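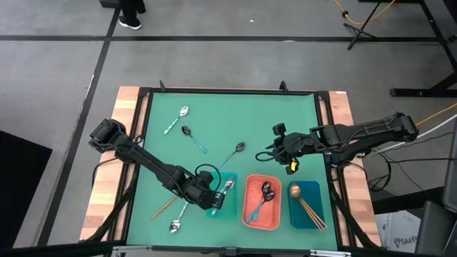
Does a small robot bench need written rules if the arms are light and slow?

It needs a few, and they should fit on the wall beside it. Most of the trouble on a small bench comes from people reaching in at the wrong moment, cables left where feet go, and settings changed by someone who has since gone home. None of that depends much on how heavy the arm is.

I put that first because the product I have been using since July starts from the same question and takes 352 pages to answer it. The Eltance Bench Practice Kit, sold by Worketlow, is a binder, a box of 70 laminated cards, a roll of floor tape, a set of cable tags and a login for an online log. It costs $722. The pitch is that a small lab or workshop with tabletop arms can open the box and have "a complete working practice" by the end of the day.

I doubted that when I ordered it and I still do, although parts of the box have stayed in use.

Our work is two arms over one mat, moving spoons, chopsticks and small trays. It's dull to watch and that is where the danger lies, such as it is. A spoon slides out of reach, somebody leans over to nudge it back, and both arms are still live. Any set of rules for a bench like ours has to deal with that nudge before anything else.

The binder gets to it on page 188. Before that you read a long history of machine guarding, a chapter on "culture," and a glossary that defines "operator" in a way that seems to leave out the person resetting the objects. On our bench that is the person whose hands go in most often. I wrote to Worketlow about the definition and got a reply from Ehab Slaoui, who handles support for the kit. He was polite and quick, and he agreed it could be clearer. The online copy still has the old wording.

When it arrives, the rule on reaching in is a decent one. Stop both arms, say so out loud, wait for the other person to answer, then reach. Do it in the same order every time. The card for it has large type and can be read from standing height. It is the best thing in the box and I would have paid for it by itself, though not $722.

The card also says to stop both arms even when only one is near your hand. Chun-hung Kao, who runs the bench with me, argued against this for a week on the grounds that it wastes time. I took the card's side. With arms coming in from opposite sides over a shared mat, the one you aren't looking at is the one I worry about, and a stop that covers only half the bench asks people to remember which half.

The cable section is thinner. Look at any working bench and you will find bundles draped over grippers, a tangle hanging off the table edge, and an orange cable crossing the floor near somebody's shoes. Ours is no better. I expected the kit to be strict here. It gives you tags, which tell you what the cable is while you trip over it. There is one paragraph on routing, telling you to "keep walkways clear," and nothing on how much slack an arm needs at full reach, how to check for snagging at the gripper, or whether a loop above the tool is acceptable. Those are the things a new person asks on the first morning.

The floor tape is good tape. The binder wants it laid as a boundary that "untrained persons" don't cross while arms are powered. Fine in principle. In practice the trained person stands inside the boundary all day, and the kit has very little to say about where. Helju Butkienė, who had the kit before us at another site, told me they gave up on the boundary and taped a spot for feet instead. We copied her. It works better for us, and it isn't in the binder.

Then the log. You are meant to record every change to speed limits, gripper force and workspace limits, with a name and a reason. I agree with this completely. I have lost a whole Sunday to a force setting that somebody raised to pick up a wooden ball and left raised for the spoons. But the Eltance log asks for so many required fields that people put a period in half of them. A log full of periods looks like compliance to anyone who doesn't open it. We now use a paper sheet clipped to the table – setting, old value, new value, initials – and it gets filled in.

My larger complaint is with the certificate. Finish the online quiz and the kit prints you a sheet saying your bench "meets Eltance practice." Eltance practice is whatever Worketlow says it is. The sheet doesn't show that you meet any published standard, and it does not replace a risk assessment of your own setup with your own tools in the grippers. The small print on the back says this fairly. The front has a gold border, and I know which side will be facing out on the wall. If you have a safety officer, please don't hand them this sheet in place of an assessment.

I also borrowed the cheaper Jõgi card set from Siiri Tamošiūnaitė for comparison. It has no binder, no log and no certificate. The reach-in card is worse, with small type and a confusing diagram, but the daily check is better: press the stop before the first run, watch both arms hold, clear stray objects from under the links, check the clamps. It takes as long as the coffee does. Eltance splits the same check over several cards and puts the stop test last, after you have already been moving the arms. I can't see any argument for that order.

Who should buy it? Possibly a place setting up several benches at once, with new people coming in and nobody free to write things down. The text is a fair starting draft if you are willing to cut most of it. A single bench with a couple of steady users can write its own page in an afternoon, and the arguing you do while writing it is worth more than the laminating.

We kept the reach-in card, the tape and the tags. The binder is under a monitor. Worketlow says a shorter edition is planned, and I'd look at that if they move the stop test to the front and drop the gold border.

Get our bench reviews by email. Enter your address to subscribe to the newsletter. You can unsubscribe at any time.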